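Lusby Homebrew Forum > Recipes and Ingredients > Best bitter: how much crystal malt?

hopsack_rhea
04/12/2021
Bottled my fourth go at the Arwood bitter last night and I'm so chuffed with it! Pale malt, a bit of torrefied wheat, 200 g of medium crystal in a 13 litre batch, Fuggles at the start and Goldings with ten minutes left. Came out the colour of a new conker and the sample I pinched from the bottling bucket was lovely already. I'd love to hear what everyone else puts in theirs, especially the crystal people.

Bent Bundgaard
Nice one Rhea. That's a lot of crystal for 13 litres though, I'd halve it. Much more and all I get is toffee, and the hops have to shout over it.

hopsack_rhea
I like the toffee! And it finished at 1.011 so it isn't sweet at all, just rounder (if that makes sense). The March batch had half as much and tasted a bit thin to me.

tolia_tap
Thin might be your mash temperature. What did you mash at? I went from 65 to 67 and it made more difference than any amount of crystal ever did, same grain, same yeast, really lovely body on it.

hopsack_rhea
65 in March, 66 this time. So yes, I changed two things at once, guilty. Next one will be 67 with the crystal cut to 100 and I'll put six bottles of each by so I can try them side by side. Can't wait. 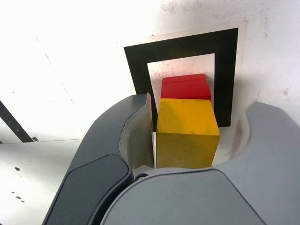

Ciarán Dunne: I'd leave the crystal alone and look at the yeast. Dry English strains can strip a bitter right back, and a fresh slurry from a local brewery makes a gorgeous one. Ask nicely and bring a clean jar.

Bent Bundgaard
Slurry's great but it's another thing changed. Let her do the mash first!

Ciarán Dunne
Fair enough. Slurry for the batch after, then.

vesna_k
No crystal at all in mine, sorry Rhea. Maris Otter, a spoonful of black malt for colour and a long boil. Darko at our club swore it wouldn't work and then went back for a second pint.

hopsack_rhea
Ooh, how long a boil?

vesna_k
Two hours. Start with extra water and keep an eye on it for the first ten minutes.

hopsack_rhea
Right, that's going on the list too. Going to need more bottles.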